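Stirik Help > Playback > Episodes and seasons
Ticket: Lustel season two skips the recap and part of the first scene
Status: Open
Opened by Faizal Tambunan, Mon 9 March

I'm watching Lustel on a Prultex box through the Stirik app. Every episode of season two starts 40 seconds in. I don't mean it resumes where I left off. I mean I press play on an episode I have never opened, and the recap is gone, the cold open has already started, and somebody is halfway through a sentence. If I drag the bar back to zero it plays from the top like it should. Then the next episode does the same thing.

Before you send me the list, I have restarted the box, signed out, signed in, removed the app and put it back. My connection tests at 300 Mbps, so please don't tell me it's my internet. Slow internet doesn't pick the same spot in every episode.

Season one is fine. Other shows are fine as far as I've tried, which is a couple of sitcoms and one baking thing.

Reply from Prasetyo Setiawan, Stirik Support

Hi Faizal, thanks for the detail. This sounds like the Skip Recap setting, which can turn itself on when a profile is moved to a new device. Please go to Profile, then Playback, and switch off Skip Recap. Close the app fully and try an episode you haven't started.

Faizal Tambunan

It was already off. I turned it on, closed the app, turned it off, closed the app again. No change. I'm also not sure how Skip Recap would explain this, when the recap isn't that long. The skip lands inside the actual episode. In the second one you miss Oei finding the letter, and the rest of the hour is people talking about the letter. I thought the writing had gone downhill until my sister asked me what I thought of that scene and I had no idea what she meant.

Prasetyo Setiawan

Understood. Could you try the following and let us know what happens?

Play the same episode in a web browser using the same profile.
Play it on the Prultex box using a new profile.
Turn off Autoplay Next Episode and start each one from the episode list.

We'd also recommend clearing your watch history for the show, as a damaged resume point can cause an early or late start.

Faizal Tambunan

Results, for whatever they're worth.

Browser, same profile: starts at zero. Recap plays, letter scene plays.
Box, new profile: starts late, same spot as before.
Box, autoplay off: starts late.

I have not cleared the watch history. A brand new profile has no history and it still happened, so I can't see what wiping mine would prove, apart from me losing my place in season one, which I'm rewatching with my dad. If there's a reason to do it, tell me what it is and I'll think about it.

To me this says the account is fine and the box app is doing it. Is anyone else reporting this? The app page says the last update had "improved intros" and I'd like to know what was improved.

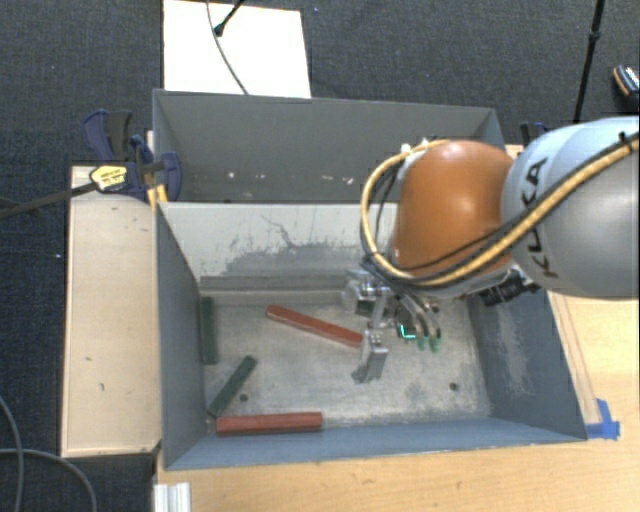

One more test from last night. I played a season two episode with the sound set to the original audio and then with the described audio track. With described audio on, it starts at zero. Switch back to the original and leave it on, and the next episode starts late again. I did this with three episodes and got the same thing each time. I'm not claiming I know what that means, but it's the first thing I've changed on the box that made any difference.

Prasetyo Setiawan

That's very useful, thank you. I was able to get the same late start here on a Prultex box with the original audio track. I've passed it to the app team with your notes. Please hold off on clearing your history, it isn't needed. In the meantime you can drag back to the start, or watch in a browser.

The release notes I have for "improved intros" only mention faster loading of the title sequence. I've asked whether season two was tagged differently from season one.

Faizal Tambunan

Good, so it isn't my internet. The last ticket I had with you, in July, was also "passed to the app team" and then closed by itself with a message saying it was solved. It wasn't. Please leave this one open until an episode starts at the beginning on the box. I'll check after the next update and post what I get.

Prasetyo Setiawan

I've switched off auto-close on this ticket. I'll reply when there's a version to test.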